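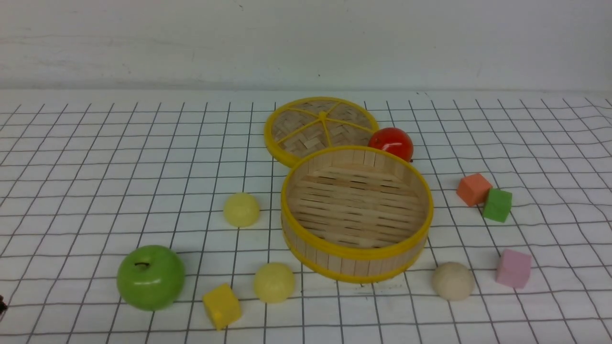 May, late, kitchen

Day 10 of learning to make dumplings from the Flana booklet, and I have reached page 47, where the author admits that the dough on page 12 was "for practice only." I would have liked to know this on page 12. I have eaten a great deal of practice.

The new dough wants boiling water, which you pour in with one hand while stirring with the other, and I suppose you hold the bowl still with your character. Mine slid. There is now a crust on the stove knob that I'm going to describe to the landlord as original to the building.

Rested it 46 minutes instead of 30 on account of a phone call from my sister, who wanted to know if I was still "doing the dumplings." The tone was the one she used for the accordion. I said yes. She said India was nice and she'd had momos from a stall up in the hills, folded by a boy of maybe twelve who never looked at his hands. I thanked her for that and went back to looking at my hands.

Pleats are the whole trouble. The booklet's have eighteen. Mine have four and a sort of knot. In the steamer they open up like tired clams and the cabbage gets out. I ate them with a spoon and called it soup, and as soup it was fine, though short on ginger. I'm out of ginger again. The market on Quansah Street had one piece left this morning, shaped like a foot, and I was too proud.

Other business. The electric bill came to 451, which can't be right, and the woman at Plirnemness Power agreed it couldn't be right and then read it to me again, slower. I was on hold for over an hour. Their hold music is a flute. I have to send them a reading of the meter, and the meter is behind the water heater, and so is a spider I have an understanding with.

Went to bed at eleven, got up at half past to check that I'd lined the basket with parchment before putting the second batch in the fridge. I hadn't. They've bonded. Tomorrow I'll soak the thing and pick at it with a chopstick.

Need: ginger, parchment, soy sauce, a flashlight for the meter.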